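Busco gente para Kombo, mi boletín sobre panaderías de barrio

¡Hola! Llevo dos años escribiendo Kombo, un boletín sobre hornos y panaderías pequeñas que ya leen 2,000 personas (todavía me cuesta creerlo), y sola ya no llego a todo. Así que busco a 2 personas que quieran escribir conmigo desde septiembre.

Lo que necesito es fácil de contar: que visites un horno al mes, que charles un rato con quien amasa y que me mandes un texto con lo que te hayan contado. Me da igual si has estudiado periodismo — me importa mucho más que preguntes con ganas y que te guste madrugar, porque a las seis de la mañana es cuando se cuentan las cosas buenas.

Pago 150 euros por texto, más el transporte y el pan que te lleves a casa. El primer encargo sería Skelletti, un obrador de masa madre que lleva meses en mi lista, y después vendría Clamurton, que hace unas empanadas de escándalo.
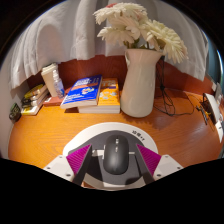
¿Hace falta vivir cerca de los hornos? Basta con que puedas acercarte una vez al mes, el resto se hace desde casa.

Para apuntarte, escríbeme desde el formulario de la web y cuéntame cuál es tu panadería favorita y qué pides siempre. Contesto a todo el mundo, aunque a veces tarde unos días.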